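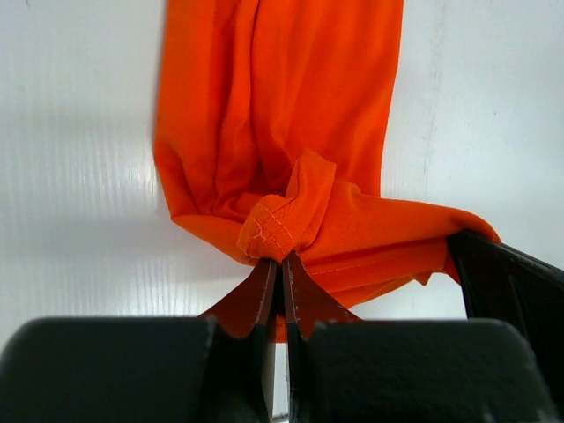

Ticket 171: left arm loses the cloth partway through a fold
Project: Arnerach (two-arm laundry folder, shared workshop build)
Status: solved, leaving open for comments
Opened Sunday, November 3, 2019
Reading time: 5 minutes

Arnerach is up to its first real folding routine and I'm thrilled with it, apart from one fault that has eaten my whole weekend. The left arm picks up fine, the right arm picks up fine, and then somewhere in the sideways pull the left fingers let go and the cloth slumps back onto the table. It's worst on the orange test cloth, and worst of all when the grab lands on a gathered bit near the stitching, with a fat bunch of fabric standing up over the fingertips and the other gripper out at the end of the band to the right. There are so many layers squashed together there that I was sure the fingers just weren't closing hard enough. (Wrong, but it took me a day to find out.)

Setup
Both arms are home-built, printed black gripper fingers, Brinel servo board on each wrist, Bronico 12 V supply shared between them. White glossy tabletop. Camera on the left wrist. Control software is my own fork, build 198.

What happens
1. Both grippers report closed.
2. Pull starts, right arm leading.
3. Left gripper position jumps a hair, then the board logs "hold lost".
4. Cloth drops. Right arm carries on, happy as anything, with one end of it.

Tried so far

Closing force up. Set point went from 1479 to 1571 on the left servo. Better on thin single layers, no change on the bunched grabs, and the servo got too warm to keep a finger on. Put it back to 1479.

Cleaned the fingertips with isopropyl. The inner rims are a bit scuffed from use, so I had high hopes. No difference.

Swapped left and right servo boards. Fault stayed with the left arm! This was the first useful thing I learned all day, and I should have done it before breakfast.

Swapped the servos themselves. Fault stayed on the left again. So now it's the wiring, the supply or my code.

Meter on the supply. At the board the left side sags badly the moment the right arm begins to pull. The right side hardly moves. The left arm gets its power through a long skinny lead daisy-chained off the right one, which I did in June to get a demo going and then forgot all about.

Fix
Ran a separate, heavier lead from the Bronico to each arm, with a decent capacitor across the terminals at each board. Crimped new ends on everything while I was in there. Also changed the routine so that both arms wait a moment after closing before the pull begins, which gives the servos time to settle onto a thick grab.

Result
Ran the same fold over and over until the workshop closed, and the left gripper held every time. Bunched grabs, hem grabs, corner grabs, the lot. I was grinning like an idiot. The servo is running cooler too.

Still to do
- The pull speed is set for both arms together. I'd like it slower whenever the grab is thick.
- "Hold lost" on one arm should stop the other. Nearly done, needs testing.
- Softer fingertip pads. There's an offcut of grey silicone from the Srisuk build in the parts drawer that might do the trick.

Comments (3)

solderandtea: Same symptom on my plotter, same cause. Daisy chains get me every time. What gauge did you go with?

Reply from ticket owner: 16 AWG, because it was on the shelf. Probably overkill, but it's only a metre and a half a side.

brackenflat: Do try the silicone! Mine grips tea towels beautifully, though it picks up lint and wants a wipe every session.

Questions about this log: use the contact form | © 2019 Arnerach build log | Back to top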